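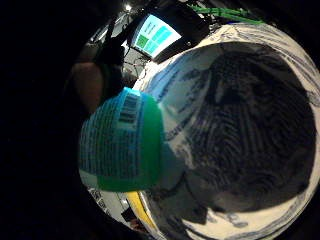 the green one with the blue label, and the print on it is tiny

Okay so I finally gave up on the fancy laundry stuff and I have thoughts. Long thread, sorry, get a snack.

Background: we moved to Gruvthorpe in July and the water there is HARD. Towels like crackers. I used to be a two-capfuls person (I know, I know) and all that did was make everything stiffer and a little sticky.

First thing I changed was the amount. Two tablespoons for a normal load, that's it. I felt like I was washing with nothing. The towels got softer within 4 washes and I was so mad about all the money I'd poured down the drain.

Second thing, the tablecloths. My grandma left me 5 of them, all cotton, all with some mystery gravy situation. Cold soak overnight, then warm wash, then hang them while they're still pretty damp so you can skip the iron -- mostly. I still iron the edges if company's coming.
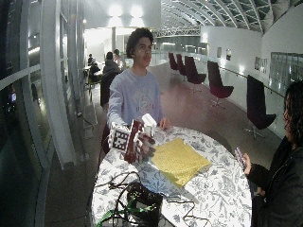
Chidiac
13/09/2025

Part two, as people asked about stains! Tomato: cold water from the back of the fabric, dish soap, wait. Grease: dish soap again, but dry, rubbed in before any water gets near it. Coffee I've never really beaten, so if you have a trick please share.

Also cleaning cloths get their own load now. I was throwing them in with T-shirts like a monster. And no fabric softener on them ever, they just push the spill around the counter after that.

The laundromat over in Lakbridge has big front loaders for 14 quarters and I take the comforter there. Worth the drive! My machine at home made a noise last time that I'm still thinking about.

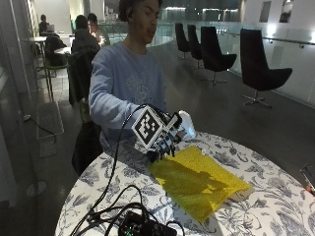 Skedgate: ok but white vinegar in the rinse?? my towels were crunchy for years and half a cup fixed them

Yes!! I do it every few loads, mostly for towels. Just never with bleach, please, keep those two far apart. Wool is next, once I've worked up the nerve to wash the gray sweater.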